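Small galley counter: oil the board or leave it bare?
Print this page | E-mail this thread

rutalska_kitchen wrote:
We moved into the Sismont building in September and the counter is short, so I've been dividing it up with painter's tape to work out what goes where before I buy any shelves. My question is about the cutting board. The shop told me to oil it every week. My mother never oiled a board in her life. Which is it?

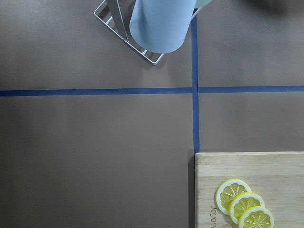 Filed under: Counters & Boards

I cook for 2 most nights, 11 at the holidays. The board gets used daily and washed by hand.

p_peric wrote:
Every week is too much. Once a month with mineral oil, wipe off the extra, stand it on edge overnight. Don't use olive oil. It goes rancid and you will smell it.

Hendivier wrote:
I disagree with the monthly thing. I oil when water stops beading and that's it. Sometimes that's three weeks, sometimes three months. A calendar doesn't know how often you wash it.

On the tape, leave it down for a full week of cooking before you decide anything. I did mine in one evening and put the drying rack

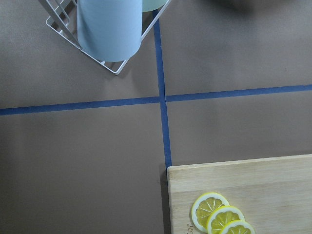 where I needed to roll dough. Had to redo the whole wall. Also pull the tape up slowly and at a low angle or it leaves glue.

vibeke_e wrote:
Bamboo is a grass and it doesn't take oil the way maple does. I've had mine for years with no oil at all. I do keep it away from the sink. Standing water is what splits them.

p_peric wrote:
Mine split with no oil, Vibeke. Same material, dry cupboard.

vibeke_e wrote:
Then it was glued badly. Oil wouldn't have fixed that.

rutalska_kitchen wrote:
OK, so no weekly oil. Second question, where do you keep ice and drinks things when people come over? They always end up in the middle of my chopping space. 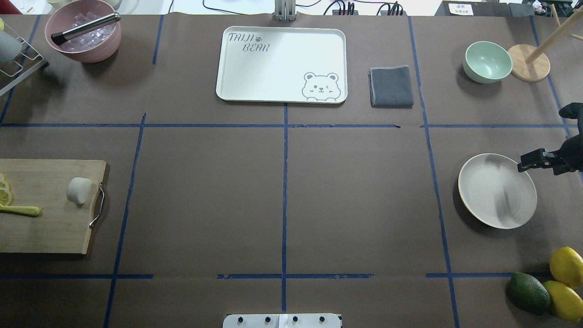 Tray, folded towel and the ice bowl with a tongs-like utensil.

Hendivier wrote:
Far end, away from the stove. People will reach across you otherwise.

Adeyemi wrote:
Put the board on the side of your knife hand and give it more room than you think. If it rocks, a damp dishcloth underneath stops it,
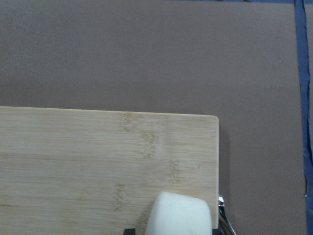
but take the cloth out when you finish or the underside stays wet. I paid 100 for a board with rubber feet and went back to the cloth.

p_peric wrote:
Agree on the cloth. Still say monthly on the oil.

Related threads
Getting tape glue off a painted counter
Maple or bamboo for a first board
Drying racks for narrow kitchens
Does anyone still use a bread box?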